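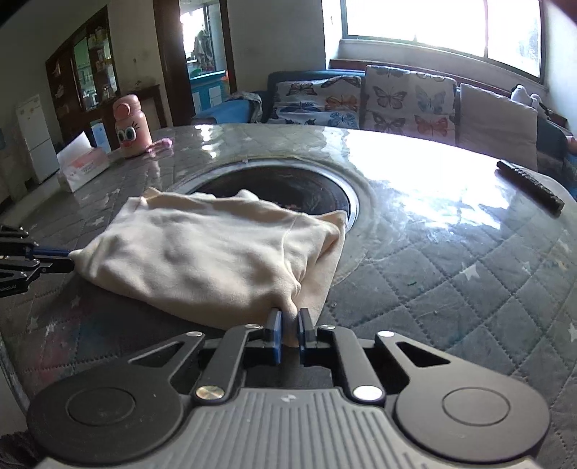 Morning at the Yupanqui Linen Mill Open Day

I got to Yupanqui ten minutes before the doors opened and there was already a line down the ramp. Word had gone around that they'd be running the old looms, and people came from all over the valley to hear them. I can tell you it was worth the drive!

Our group of 13 went in first with Osvaldo Sala, who has worked the weaving floor for 40 years and talks loudly enough to prove it. He started us in the yarn store, a long cool room that smells like hay (flax really does smell like hay, I had no idea), and let everyone pull a few fibers out of a bundle and twist them between their fingers. Mine fell apart. The kids did much better.

Then the looms. Only two of the old ones still run, and when Osvaldo threw the lever on the first I felt it in my teeth. You can't talk in there, so he pointed, we nodded, and I stood watching the shuttle go back and forth until my ear plugs started to slip. The cloth on it was a plain weave for kitchen towels. He stopped the machine once to show us how a broken thread gets tied back in, and his hands were so fast that he had to do it again for the people at the back.

Finishing and Folding

I expected this part to be dull and it ended up my favorite. Nayeli Llanos runs the finishing room, where the cloth is washed, pressed, hemmed and folded. She had us feel a piece before washing and the same cloth after 10 washes, and the difference is huge: the first is like stiff paper, the second you'd happily sleep in. She also showed us how to fold a tablecloth so the creases land where the table edge will be. I've tried it twice at home since and am getting close.

Lunch was soup and corn bread in the yard, and the mill shop does seconds by weight, so bring a bag. I came home with four towels and a runner with a wobbly hem that I love.

The next open day is in November. Parking is across the bridge, the stairs to the weaving floor are steep, and ear plugs are free at the door. Take two pairs.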